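Trimard wrist-view cloth set: read me first

Hello! If you've landed here from the Zudier listing, you want the recordings folder and this file, and you can ignore everything in the attic folder unless you enjoy other people's half-finished scripts.

Trimard is my arm. I put it together in a shared workshop, on the bench nearest the kettle, mostly in the evenings after nine when the saws have gone quiet. It's a slow, slightly wobbly thing with a two-finger gripper and a little camera at the wrist, and what I wanted from it was simple enough: pick up bits of cloth and put them down somewhere else. Simple to write down, anyway. I've had an awful lot of fun and I've sworn at it more than at any car I've owned.

What's in the folders

recordings – the wrist camera video, one file per go, with the joint readings saved next to it under the same name
settings – what the arm was told to do, plus the grip limits
notes – my own typed notes, spelling as found
attic – old stuff, no promises

There are 2 versions of the settings. Version 1 closes the fingers at a fixed speed. Version 2 slows them down for the last bit of travel, and it's the one I'd start with. The file header tells you which was in use, so please read it before you mix them (I didn't, and lost an evening to it).

The parts

The controller board is a Kallitz, bought second-hand with one dead channel, which is why the joint readings skip a column. Leave the gap where it is! If you close it up, everything after it shifts along and the wrist starts pretending to be the elbow. The motor brackets came from Değirmenci, and they're lovely, though the screws that come with them are too short for a thick base, so get longer ones.

Camera runs at 10 pictures a second. I know that's low. The cable was the sticking point, and by the time I had a better one I'd already got a pile of recordings I didn't want to throw out.

Known grumbles

Fast moves smear. Anything close to the lens goes soft, and so does the bench when the wrist is swinging. I've left these in, as I'd rather train on what the arm really gets than on the nice bits only.

The clock on the controller drifts away from the one on the camera. There's a script called lineup in the settings folder that sorts it out well enough for my purposes. If you need better than well enough, have a go and send it to me.

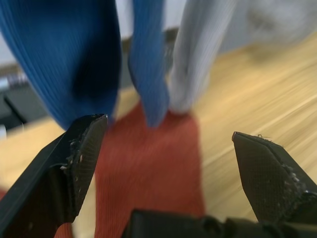
Grip pads are where most of my fiddling goes now. I like a crosshatched rubbery face for knitted and ribbed stuff, and I want both pads angled in at the tips so they can get down to a flat piece like the brick-red one on the wood there, with the blue and white bits dangling just beyond it. Edges are my worry: the left one is chipped along the top, both have pale scruffy specks along the black, and there are wisps of lint on the right tip. Worth a wipe and a look before a long run, I'd say, and if you're making your own, round the edges off a touch.

Using it

Help yourself. Train on it, chop it up, put it in a talk. A mention of Trimard would be nice. Please don't sell the recordings on as they are.

To do

Finish the June batch
Rename the files that still have spaces in them
Write down the grip limits in proper units
New pads, again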